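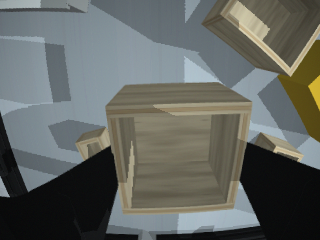
Wrist view in the simulator, open wooden box between the fingers.

Filtering held-object points out of the collision map
Hesby tooling notes, planning section. Last edited 13/07/2023 by Tiina Mustonen.

This page covers how to keep a grasped object from showing up as an obstacle in the Clarkia planner when the depth source is the wrist camera. It assumes you have the simulator running, the Drunder perception node publishing a point cloud, and a gripper that closes on command. If the cloud is not arriving yet, do the Drunder setup page first.

The problem

The planner builds its collision map from every point the camera reports. After a grasp, the held box fills much of the wrist view, and its points go into the map along with everything else. The planner then finds the robot in collision at its start state and refuses to plan. The error reads "start state invalid" and does not name the object, so it is often mistaken for a joint limit fault.

Open boxes make this worse. A solid cuboid model matches the outer walls, but the camera also sees the back panel and the floor panel through the opening. If the filter only removes points near the outer surface, the interior points stay behind and travel with the hand.

Step 1. Confirm the cause

Close the gripper, hold still, and call the planner's start state check with verbose contacts turned on. If the contact list pairs a finger link with map cells, you have this problem. If it pairs two robot links, stop and fix the self-collision matrix instead.

Step 2. Attach the object

Attach the object to the palm link, not to a finger link. The fingers move a little under load and the attached shape will move with them. Pass both finger links as allowed touch links:

attach_object(name="held_box", link="palm", touch_links=["finger_left", "finger_right"], shape="solid")

Use shape="solid" even though the box is hollow. The hollow mesh is more exact, but the filter does an inside test on it, and the inside of a hollow mesh is only the thickness of the walls. The cavity is what we want removed. Remember to switch the shape back if a later task puts something into the box.

Step 3. Set the padding

Padding grows the attached shape before points are tested against it. Start with these values in filter.yaml:

padding_cells: 2
min_cluster_points: 9
max_points_per_update: 3000

Two cells of padding covers the noise we see at the rims, where depth jumps from the edge of a wall to whatever is behind it. More padding will start to eat neighboring objects. In the view at the top of the page there are other wooden boxes beyond the fingers and part of a yellow object at the right, and all of those have to stay in the map.

Do not filter by color or texture. The boxes share the same wood grain and the same pale trim, so a texture mask for the held one matches the rest as well.

Step 4. Mask the fingers

The fingers are removed by a separate mask rendered from the robot model. Check that the mask is driven by measured joint positions. Commanded positions are wrong as soon as the gripper stalls on an object, and the result is a thin strip of unfiltered points along each finger.

Step 5. Clear and rebuild

Filtering affects new points only. Cells that were occupied before the attach call stay occupied until the map is cleared:

clear_map(region="palm", keep_static=True)

Wait for two full cloud updates before planning. Niilo Vainio's launch file does this already; if you call the planner from your own script you need to do it yourself.

Step 6. Test

Run the start state check again. The contact list should be empty. Then plan a short lift and look at the map in the viewer while the arm moves. Cells trailing behind the hand mean the cloud and the joint states have different time stamps. Set sync_source to the simulator clock for both.

Known issues

Detaching does not restore the filtered points. After a release, the placed box is missing from the map until the camera looks at it again. Back the hand off along the approach axis before planning anything else.

Shadows have no effect on simulated depth. If you swap in the stereo matcher from the Tetteh branch, they can, and hard shadow edges on the pale floor may come back as false steps. Aino Kettunen has a patch for this that has not been merged.

Boxes held by one wall need a different attach pose. See the rim grasp page.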